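24 September 2023

Room 15, the Duneck. Up two flights, no elevator, bag weighs a ton. Writing this fast before dinner because the lady downstairs says they stop serving early out of season and I believe her.

Bus from Tarnmont was late, then it was early, in that it left the rest stop without two people and had to go back for them. Got in just after four. Drizzle. Walked the wrong way along the seafront first, past the closed mini golf, then back. Shoes soaked through. Have them stuffed with the free newspaper and propped by the radiator, which is on, thank god.

Room is nice. Smaller than the website. Bed huge, takes up the whole thing so you sort of shuffle sideways to the window. Good towels. Little tin of shortbread, already gone. Wallpaper with herons on it. Sea view if you stand, roof view if you sit. 93 a night with breakfast, and the woman at the desk said it goes down again in November but half the town is shut by then so what would you do. Sleep, I said. She laughed, sort of.

Kettle takes forever. Tea bags are the kind with no string. Window doesn't close all the way, have wedged it with the breakfast card, must remember to fill in the breakfast card.

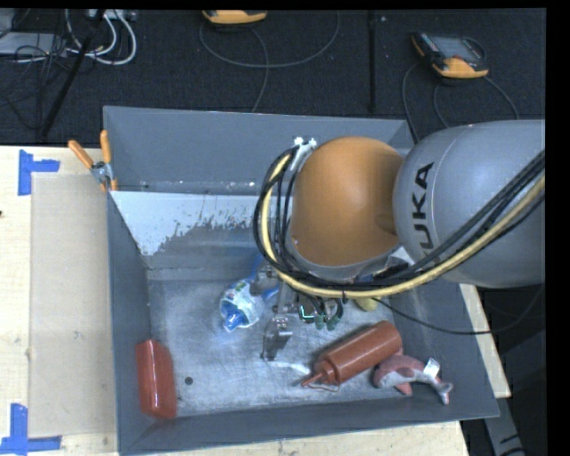

Éabha Ó Conaill wrote back while I was unpacking, says I should have booked the Girka like she told me, it's the same money and they bring the coffee up to you, and the Duneck has been living off its front steps for years. Well. They are very good front steps. And the Girka only had a twin left, I did look. Told her so. She sent back a thumbs up, which from her could mean anything.

She also says don't eat on the pier.

Later - ate at Esfahani, the place on the corner behind the church. Not the pier! Lamb with dried limes, a heap of rice with the crust on, pickles I could of eaten a whole jar of. Only one other table going, a couple not speaking, then speaking a lot. Waiter brought me a second tea without asking and didn't charge. Left a decent tip. Would go again tomorrow, probably will go again tomorrow.

Walked back the long way. Rain stopped by then. Tide right up against the wall, lights on along the front, most of the big hotels dark above the ground floor. One had a sign saying reopening in spring, no year. Found the fudge shop for Mom, closed, opens at ten.

Forgot the code for the front door and stood there like a lemon. 2112. Writing it here so I have it. 2112. Same forward and back, no excuse.

Tomorrow - fudge. Cliff path if dry, museum if not. Ask about late checkout. Call the bus people about the return, becuase the ticket says one time and the timetable at the stop says another and I don't trust either of them. Buy plasters, left heel is bad.

Someone upstairs is running a bath. Very loud pipes. Herons looking at me. Breakfast card still in the window, too tired, will just go down and ask for eggs.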